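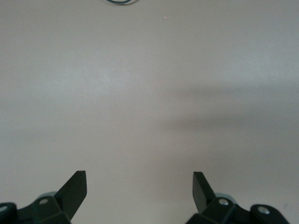
Soledad Ruiz-Ortega wrote to us after her first summer with the lift that she wished she had read the leveling section twice before she ever touched the winch, and that she would have saved herself a whole Saturday in waders if she had. We've taken that to heart, so please do read all the way through before you carry anything down to the water!

Section 3. Setting Up Your Jadelitz Boat Lift Beside the Dock

Your lift comes in three cartons plus the long bundle of legs, and it will hold a boat weighing up to 3975 pounds. That figure means everything: hull, motor, fuel, battery, coolers, the anchor you forgot was in the bow locker. If you aren't sure what your boat weighs with all its gear aboard, the marina where you store it can often tell you, or you can have it weighed on its trailer and take off the weight of the trailer itself.

Before you begin

Pick a calm day with the lake near its usual level. You'll want one helper on the dock and one in the water with you, and everybody in the water should be wearing a life jacket, even the strong swimmers. Take the boat somewhere else for the day.

CAUTION: Switch off and unplug all shore power at the dock before anyone gets into the water. This includes dock lights, bubblers and your neighbor's extension cord if it happens to run past your slip. If anyone feels a tingle in the water, have them move away from the dock at once and call an electrician before going any further.

Placing the frame

1. Walk the lake bed where the lift will stand and clear away loose rocks, sunken branches and old mooring hardware. Soft mud is fine so long as you use the wide Kostham foot pads (sold separately, and well worth having on a silty bottom).

2. Slide one leg into each corner sleeve and pin it at the third hole. You'll adjust these later, so don't fuss over them now.

3. Float or carry the frame into position with the winch post on the dock side. Leave at least 10 inches between the frame and the nearest dock post, measured at the closest point.

4. Lower the frame gently until all of the feet are resting on the bottom. Keep your toes clear, and wear real shoes for this part, please.

Leveling

5. Lay a long carpenter's level across the front beam, then the back beam, then along each side. Write the readings on a scrap of paper in pencil. It sounds old-fashioned, but you will be going back and forth between corners and it's very easy to lose track.

6. Start at the lowest corner. Have your helper take the weight off that leg with the lifting bar, pull the pin, raise the corner and put the pin back.

7. Work your way to the other corners and then check all of the beams again. Raising one corner nearly always shifts another, so expect to make a few trips.

Note: New feet settle. Check the level again after the boat has been on the lift for 3 days, and once more after the first good storm.

CAUTION: Never pull a leg pin with a boat on the lift, even for a small adjustment.

Fitting the winch and cable

8. Bolt the Plerkavix winch to its plate with the handle facing the dock. Snug the bolts by hand first, then tighten them evenly.

9. Feed the cable under the lower pulley and up to the drum. Wear gloves, as stray strands will find your fingers.

10. Crank the empty cradle all the way up and all the way down, listening for scraping. If the cable climbs over itself on the drum, let it out and wind it back under light tension.

The bunks and guide posts are covered in Section 4. If yours is the Moynihan canopy model, leave the canopy in its carton until the bunks are on.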